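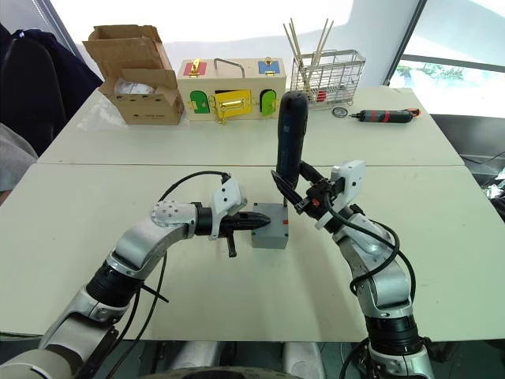

Two matching tables pushed together, with a small grey box on the near one.

How to make one long work surface from two tables

Reading time: 4 minutes

Posted October 10, 2026 by Špela Vukčević

If you cut curtain fabric or paste wallpaper at home, a single table soon runs out. Two ordinary tables of the same height will do the job, and you can separate them again when you need the room back.

Check the heights first. Measure from the floor to the top at all four corners of each table, with the tables standing where you will use them. Old floors slope, so a measurement taken in the shop is no help.

Push the long edges together and run your hand across the join. If one side is higher, slide thin card under the feet of the lower table until you can't feel a step. Felt pads squash down after a few weeks - use hard plastic shims if the tables are going to stay put.

Next, stop them drifting apart. I use two small clamps underneath, one near each end, on a flat batten 420 mm long that crosses the join. Tighten one clamp, check the top again, then tighten the other. Don't screw into the tops unless you are sure they are thick enough.
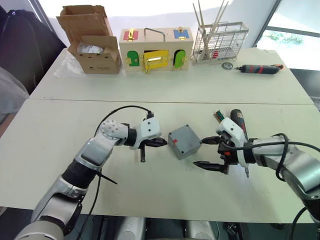 Fabric will catch on the gap if you leave it bare. Cover it with low-tack tape, pressed down with the back of a spoon, and replace the tape when the edges start to lift. For pasting, lay a plastic sheet over both tables and let it hang 200 mm over each side.

Pins and rulers can live on the far table, as long as you can reach them without leaning on the join. Lamps should stand on the floor or hang from the wall.

Damir Delić wrote in August to ask about tables of different depths. It can be done, but line up the side you work from and put up with the uneven end.

Before the first big job, pull a long piece of scrap cloth over the join in both directions. If it snags, sand the rough spot lightly and tape again.

We use cookies to remember your settings. Accept | Manage

Contact | © 2026 Jergate | Back to top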